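Kokosnüsse, Setzlinge und eine Rechnung, die nicht aufging

Seit dem Frühjahr bin ich mit einem kleinen Betrag an einer Pflanzung in Westafrika beteiligt. Es geht um Cashew, nicht um Kokos, die Überschrift habe ich vom alten Entwurf stehen lassen. Die Genossenschaft heißt Gilum, und sie bewirtschaftet 90 Hektar in einer Gegend, in der vorher hauptsächlich Maniok für den Eigenbedarf angebaut wurde. Ein paar Leser hatten nach meinem letzten Beitrag gefragt, wie so etwas in der Praxis läuft. Also der Reihe nach.

Gilum verkauft keine Anteile im Sinne einer Aktie. Man kauft Setzlinge. Ein Setzling kostet 11 Euro, darin enthalten sind die Pflanzung und die Pflege in den ersten drei Jahren. Danach bekommt man einen Teil des Ernteerlöses, der Rest bleibt bei den Familien, die das Land bearbeiten. Den Vertrag gibt es auf Englisch und Französisch, er ist vier Seiten lang und auch für Laien verständlich. Eine Garantie auf die Erträge steht nicht darin, und das finde ich richtig so. Wer bei Bäumen feste Renditen verspricht, dem würde ich kein Geld geben.

Ich habe im März gekauft. Im Juni kam die erste Nachricht: Die Regenzeit hatte spät begonnen, die Jungpflanzen standen länger als geplant in der Baumschule. Im August dann die zweite: 400 Setzlinge aus der gemeinsamen Lieferung waren ausgefallen, vermutlich wegen eines Pilzes, der sich in den zu eng gestellten Anzuchtbeuteln verbreitet hatte. Die Genossenschaft hat den Verlust auf alle Beteiligten umgelegt und im Oktober nachgepflanzt. Mein Anteil daran war klein. Geärgert hat mich eher, dass zwischen den beiden Nachrichten gar nichts kam, auch auf Nachfrage nicht.

Zur Abwicklung: Das Geld läuft über einen Dienst namens Kamolrat. Die Überweisung dorthin war unkompliziert, die Gebühr stand vorher fest. Umständlich ist die Übersicht. Man kann sich dort zwar anmelden und seine Einzahlung sehen, aber nicht, wann der Betrag bei der Genossenschaft angekommen ist. Dafür muss man eine Mail schreiben. Die Antwort kam bei mir nach elf Tagen.

Meine eigene Buchführung mache ich weiterhin in einer Tabelle mit einer Zeile pro Monat. Eintragen kann ich bisher nur Ausgaben, und das wird auch noch eine Weile so bleiben.

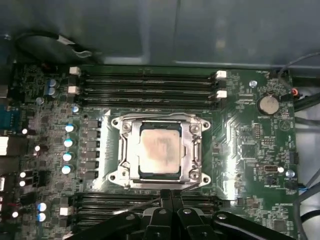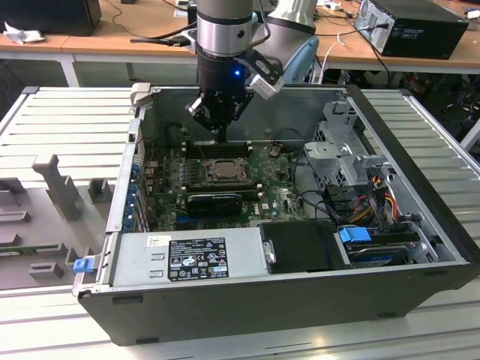 Offenes PC-Gehäuse, Blick auf Hauptplatine und Prozessorsockel.

Zurück zu den Bäumen. Cashew braucht im Schnitt drei Jahre bis zur ersten nennenswerten Ernte, und voll tragen die Bäume erst deutlich später. In dieser Zeit haben die Familien von den neuen Flächen zunächst keine Einnahmen. Gilum löst das, indem zwischen den Reihen Erdnüsse und Bohnen stehen. Die werden auf dem örtlichen Markt verkauft oder selbst gegessen, und an diesem Erlös sind die Geldgeber nicht beteiligt. Auf dem Papier klingt das vernünftig. Wie viel dabei tatsächlich herauskommt, weiß ich nicht, Zahlen dazu wurden bisher nicht veröffentlicht.

Der schwierigere Punkt ist die Verarbeitung. Rohe Cashewkerne gehen zum großen Teil ungeschält in den Export, und das Geld wird mit dem Schälen und Rösten verdient. Die Genossenschaft möchte deshalb eine eigene kleine Schälanlage bauen und verhandelt mit einem Händler, Restuvex, über die Abnahme. Der Händler will eine Mindestmenge, die mit den jetzigen Flächen frühestens in einigen Jahren zu schaffen ist. Bis dahin müsste man Ware von Nachbarbetrieben zukaufen. Damit wird aus einer Pflanzung nebenbei ein Handelsunternehmen, mit Lagerung, Zwischenfinanzierung und schwankenden Preisen. In meinem Vertrag steht davon nichts. Ich habe gefragt, ob das Geld aus dem Setzlingsverkauf dafür verwendet wird, und die Auskunft war nein, dafür gebe es eine getrennte Kasse. Belegt wurde das bisher nicht.

Zum Vergleich hatte ich mir auch Drotico angesehen, die etwas Ähnliches mit Mangobäumen anbieten. Dort war der Internetauftritt schöner, aber im Vertrag fehlte jede Angabe dazu, wem das Land gehört. Bei Gilum liegt ein Pachtvertrag mit der Gemeinde bei, mit Laufzeit und Lageplan. Das hat für mich den Ausschlag gegeben.

Würde ich es wieder machen? Mit demselben Betrag ja, mit einem größeren nicht -- jedenfalls nicht, bevor die Frage mit der Schälanlage geklärt ist. Man sollte nur Geld hineinstecken, das man in den nächsten Jahren nicht braucht, und sich auf lange Funkstille einstellen. Zur Steuer kann ich nichts sagen, dafür fehlt mir bislang der erste Ertrag.

Der nächste Bericht der Genossenschaft ist für das Ende der Trockenzeit angekündigt. Darin soll auch stehen, wie viele der nachgepflanzten Bäume angewachsen sind. Ich trage die Zahlen dann hier nach.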